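Week 2: Color Against Color

Welcome back! Last week we mixed grays. This week we get to the fun part — what a color does to its neighbor. Put salmon pink on pale blue and the pink jumps. Put it on orange and it nearly goes to sleep.
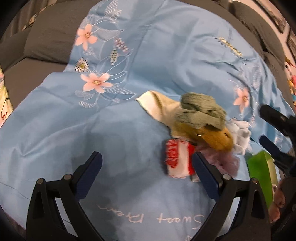 Fig. 1. Pink flowers on a light blue ground.

Try it with paper scraps before you touch paint. Cut two squares from one sheet, lay them on different backgrounds, and squint. I've done this 31 times with the Mimbridge group and it still makes me grin!

Yellow is the bossy one. A small patch can run a whole page, so go easy at first.

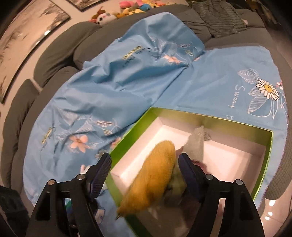
Evanthia Gavalas wrote in after the November class that her yellow only calmed down once she put white next to it, and she wondered if cream would do the same. Try both and bring them to Budton.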